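Laborbuch Textilfärbung, Eintrag 2024-03-21

Thema: Indigoküpe, zweiter Ansatz (Zarnum)

Die Küpe steht seit gestern. Am Morgen war die Oberfläche kupferfarbig und darunter gelbgrün, also so, wie Afaf es haben will. Der erste Ansatz ist mir zu schnell blau geworden, ich glaube, ich habe zu stark gerührt.

Ansatz
Wasser 5 Liter, Indigo 39 g, Kalk und Fruchtzucker wie im Heft von Lleucu. Temperatur beim Start 70 Grad, dann langsam abkühlen lassen. Deckel drauf, nicht öffnen bis zum Färben!

Färben
Baumwolle von Skernico, zusammen etwa 700 g, vorher über Nacht eingeweicht. Drei Züge, dazwischen immer an der Luft, bis das Grün ganz weg ist. Nach dem dritten Zug ist der Ton gut, aber an den Falten gibt es hellere Streifen. Meinir meint, der Stoff war zu eng gelegt. Beim nächsten Mal nehme ich den grösseren Topf.

Spülen und Waschen
Zuerst mit der Hand spülen, dann ein Bad mit wenig Essig. Dunkle Sachen nur mit dunklen Sachen in die Maschine, kaltes Programm, kein Weichspüler. Die Proben für die Reibechtheit kommen nicht mit hinein. 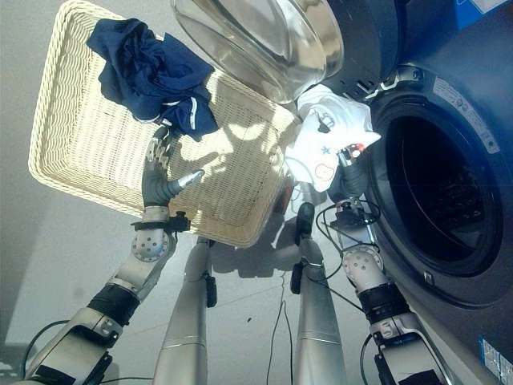 Offene Punkte
Nomvula fragen, ob sie noch Kalk hat.
Reibechtheit trocken und nass prüfen, Vergleich mit der Probe vom September.
pH heute vergessen zu messen, morgen als Erstes machen.
Den Farbton nennen wir vorläufig Flisorico 2, die Karte liegt bei mir im Fach.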